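Quick one because the kettle's on and I have to be out the door by 8.

Finished book two of the Turnik series last night. Well, this morning. Shouldn't have started it on a work night, my own fault, eyes like sandpaper today. So -- thoughts before they go.

If you haven't read the first one: shifters, mostly foxes this time, living in a river town called Liapis where the humans sort of know and sort of pretend they don't. Book one was the slow burn between the ferry pilot and the woman who comes to close the ferry down. Loved it. Read it twice. Book two moves over to the pilot's brother, Osk, who was a background grump before and is now a foreground grump.

I was worried. Grumpy heroes are hit or miss with me. Too often "grumpy" means "rude to waitresses for 30 chapters and then forgiven." Osk is not that. He's quiet and he's tired and he's been shifting less and less, to the point where he can't remember the last time he did it on purpose. That part got me. The bit where he stands on the bank in the rain and just can't do it, and goes home and makes soup. Soup! I cried at soup.

The heroine took longer. Merrin is a fox too but raised by humans, no idea how any of it works, and for the first 6 chapters she's asking questions so the reader can get the answers. You know the kind of thing. "But what IS a den bond?" Fine, ok, but we had all of that in book one. Skip button please. 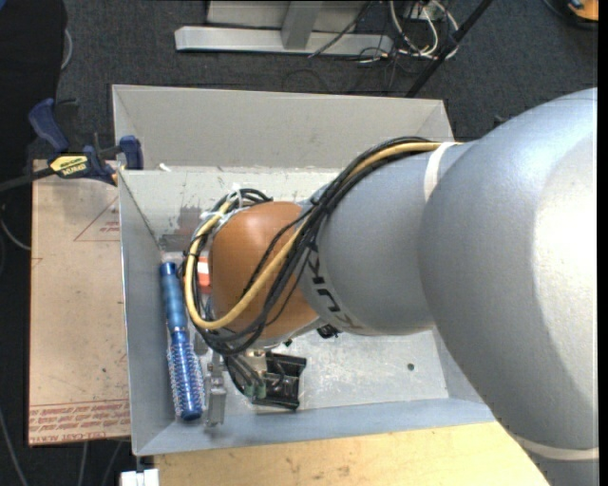
Once she stops asking and starts doing stuff it picks up a lot. The break-in at the Pukosside archive was the best chapter in either book. Tense, funny, and the two of them stuck behind a shelf not talking to each other. More of that.

Now the complaints.

The villain. He's the mayor. Of course he's the mayor. I had it by his second line and so will you. And the third-act breakup is so thin, she overhears half a conversation and leaves town?? After the archive? After the soup? I put the book down and did the dishes I was that annoyed.

Also the fated mates thing. I go back and forth on this trope. When it's done well it's like a weight both people have to carry, when it's lazy it's a shortcut. This one's somewhere in between. Osk knows right away and doesn't tell her, and the book never realy makes him answer for that. Zahira Pillai and I have been arguing about it in messages for a week. She thinks he's being kind. I think he's being a coward with nice forearms. We're not going to agree.

Ending is good though. Bit rushed but good. The last scene is on the ferry and there's a line about the rope I won't spoil.

Four stars, maybe four and a half if I'm rested. It's on Flillora if you have a subscription, otherwise the ebook is cheap. Get book one first, it wont make sense without it.

Next up is the one Skarphéðinn Vigfúsdóttir lent me, bears I think? Snowed-in cabin, only one bed, 1000 percent my thing. Supposed to save it for the trip in May. I will not be saving it for the trip in May.

Ok, kettle. Bus. Bye.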